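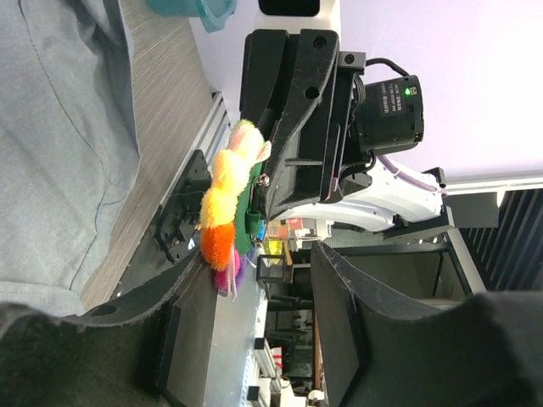 The pom-pom toy, yellow and orange segments, green felt strip along the back.

February, after tea. Shirt notes first, then the tray, then the toy.

The grey-blue shirt is the Ellis, long sleeves, button front. Weight on the kitchen scale 340 g. The older Sernell came in at 375 g on the same scale, and I had expected the reverse. The Ellis has the thinner collar and I put most of the difference down to that. Neither figure matches what I wrote in the last notebook, but that was the old scale.

Tried the flat method again. Collar towards me, hem to the back, sleeves run straight up either side of the body and parallel to it. The alternative is sleeves out at right angles, which needs more table than I have. With the sleeves up, the shirt leaves room on the right for the tray and on the left for the little black frame. I smoothed from the button line outwards by hand and then left it alone. Smoothing from the side seams inwards puts a ridge beside the placket every time.

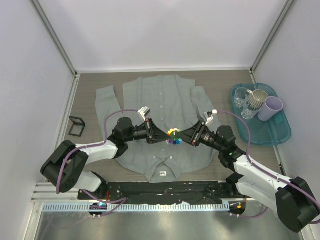
Fold tests, 3 of them, all on the Ellis. First: sleeves in, sides to the middle, then halves. Too thick at the collar. Second: same, but in thirds from the hem. Better, sits square on the shelf. Third: sides folded further in, to suit the Drastora box. It fits the box and creases across the second button. I will stay with thirds and keep the box for socks.

The tray is the teal one. Contents at present: two clear glasses, the ribbed metal cup, the pale lavender cup. The lavender cup is on its side again. It is the lightest of the lot and goes over whenever the tray is slid instead of lifted. I could move it to the back beside the ribbed cup, but then the glasses have to come forward and I would sooner have those away from the edge. Considered a rubber mat from Lamumlow. Not ordered.

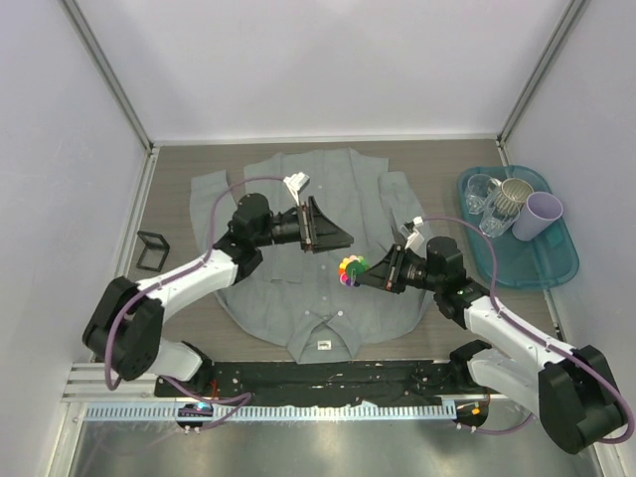 The toy has no settled place. It is the only thing on the list with no flat side, so it doesn't stack, and the thin strands at the purple end pick up lint. Checked the felt strip for loose glue and found none. Brushed it with the soft nail brush, dry, working along the body from the pale end. Options are the shelf or the drawer with the scarves. The drawer would flatten the pom-poms. Shelf for now.

The black frame still needs something put in it. Measure the opening before buying any prints.

Finished at 9. Tomorrow the Sernell, same fold, and the collar stays if I can find them.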